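Parkano bench gets second arm, moves to bagging knitwear

January 9, 2018

The two-arm bench at the Parkano shared workshop has been rebuilt for soft goods, according to build notes posted by Fadwa Shehata. The cell, named Paltidier, was a single-arm sorter until last March. Both arms now bolt to one aluminum rail along the front of the enclosure and work toward the middle of the floor.

The current task is a zip-seal storage bag with a round valve, loaded with knitwear. One arm holds the film near the seal while the other works at the mouth of the bag.
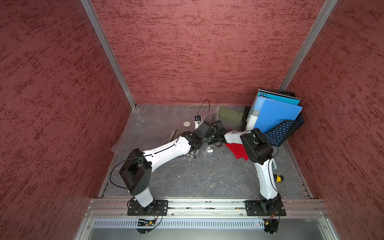
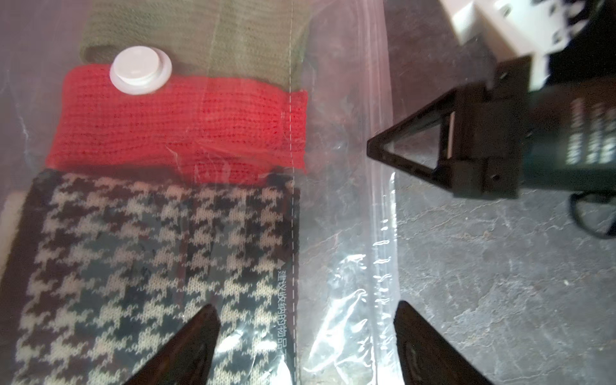
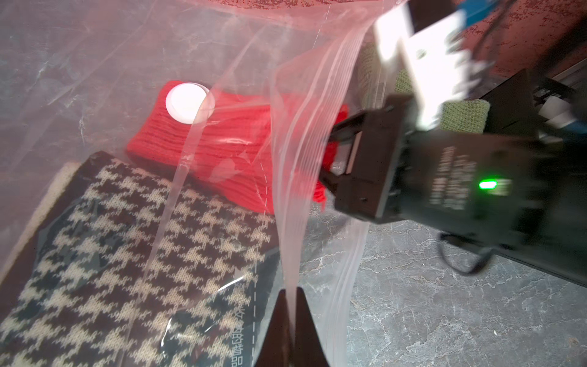
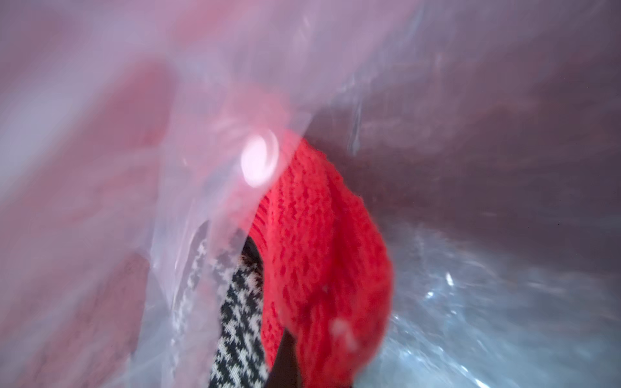 Parts for the second arm came to $3,380, with the wrist actuators the largest single item. Shehata cut the base plates in the workshop and reused the power supply from the earlier build. Control runs on Pap, a small motion library she maintains, with grip force limited in software. Each arm also carries its own wrist camera.

The log lists 358 trials to date. Clear film remains the main source of failures. Glare shifts whenever the plastic moves, and the seal tracks are hard to locate when the strip twists. In the last 40 trials Shehata lowered the approach speed and changed the order of the grasps, so that the second gripper closes only after the first has reported contact. She has not published a success rate for the new sequence.

Cable routing is also unfinished. The wrist leads leave too much slack at full reach, and a shorter harness is on order from Ultar, the shop that made the original set. The old harness measured 92 centimeters from shoulder to wrist.

Drawings for the base plates and the rail spacing are in the workshop's shared folder. The Pap configuration files will be added once the new harness is fitted and the joint limits have been checked again.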